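We use cookies to keep this site working and to count visits. Accept all | Manage settings

Bench Automation at Stirbridge: Questions from Staff
By Rhona Geddes, Operations. Last updated March

The questions below came in through shift meetings and the staff inbox. Answers apply to the Stirbridge site only. Satska has its own schedule and will publish separately.

What is being automated?

Handling of small hardware at the sorting and kitting benches: padlocks, hasps, key tags and similar items that are currently picked from a tray, checked and placed in a kit by hand. Incoming goods, packing and dispatch are outside the project.

What equipment is used?

Each cell has two robot arms facing each other across a shared table. Both arms carry a two-finger gripper and a wrist camera. The arms can work separately or pass a part from one gripper to the other. The control software is called Bitura and runs on a computer in the controls room.

Is a cell already running in production?

No. The development cell is used for teaching and testing tasks. The first production cell will be installed in Bay 7 once the handling tests have been signed off by Wolfram Petersen, who leads the controls group.

Why start with padlocks?

They are a large share of kit volume and they are awkward to grip. A padlock lying flat offers a body with parallel sides and a curved shackle, and the arm has to choose between them. Finish also matters. Dark bodies on a dark surface give the camera less contrast than bright ones, so the tests include both.
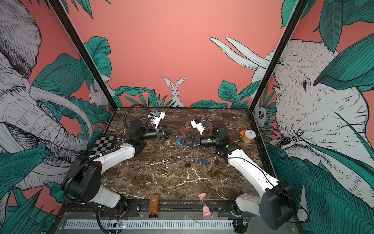
Development cell, two-arm setup, with black, blue and dark brown padlocks on the table.

Why is the table in the development cell so different from our benches?

Surface pattern and background affect the vision system. A model taught on one plain surface tends to perform poorly when the surface changes. Table coverings and wall panels in the development cell are changed at intervals for this purpose. Production cells will use the standard gray bench top.

How does the system learn a task?

An operator guides the arms through the task using a pair of hand controllers. Bitura records arm positions and camera views together. The present requirement is 200 accepted demonstrations per task before a model is tested. Demonstrations with a dropped part are kept but tagged separately.

Who records the demonstrations?

Bench staff who have completed the operator module. Controls staff recorded the first set and the results were poor on mixed trays, as they did not sort in the order the benches use. Sessions are limited to 30 minutes at the controllers, followed by a change of task.

What is the checkerboard plate for?

Calibration. The plate has a known pattern, and the cameras use it to work out their position relative to the arms. Calibration is repeated after any camera mount is loosened or replaced. Do not move the plate during a calibration run. Outside a run it can be put aside.

Will jobs be lost?

No position at Stirbridge will be removed under the current plan, which covers the first production cell only. 19 people now rotate through the sorting and kitting benches. After installation the rotation will include cell operator and exceptions bench. The plan for any further cells has not been written, and this page will not guess at it.

What is the exceptions bench?

A manual station for items the cell rejects: tangled tags, parts with damaged packaging, unfamiliar part numbers, and anything the cameras cannot identify with enough confidence. During the Whitcombe trial, exceptions arrived in bursts, mostly after a supplier change. Staffing on this bench will therefore be set per shift by the shift lead and not fixed in advance.

Does pay change?

The operator module counts as a skill step on the existing grade table. The step is paid from the date of sign-off, whether or not you are rostered on the cell that month. Exceptions bench work is paid at the current kitting rate.

Is the module compulsory?

No. Staff who do not take it stay on the manual rotation. Places are allocated by length of service on the benches, and a refusal is not recorded.

Can I reach into the cell?

Only with the arms stopped and the cell in hold. Press hold, wait for the status display to read HOLD, then reach in. Pausing a task in Bitura is not the same as hold and does not permit access. If a part falls behind an arm base, call controls.

Will the cameras record me?

The wrist cameras point at the table and may capture hands or sleeves during loading. Recordings are used for training and fault finding. They are not used for timekeeping or performance review, and shift leads have no access to them. Requests to view a recording that includes you go to Rhona Geddes.

Will bench targets go up?

Manual targets stay as posted. The cell has a separate target and its output is not added to anyone's individual figures. Kits completed at the exceptions bench are logged but carry no target for now.

What happens when the cell is down?

Trays revert to the manual benches, and the shift lead moves the cell operator back to kitting. Two manual benches next to Bay 7 will stay equipped for this. If the stoppage continues into the next shift, the outgoing lead notes the fault code in the handover log.

Where do I send a question that is not listed?

Use the staff inbox with "Bay 7" in the subject line, or hand a written note to your shift lead. Technical questions are forwarded to Wolfram Petersen. Replies of general interest are added to this page.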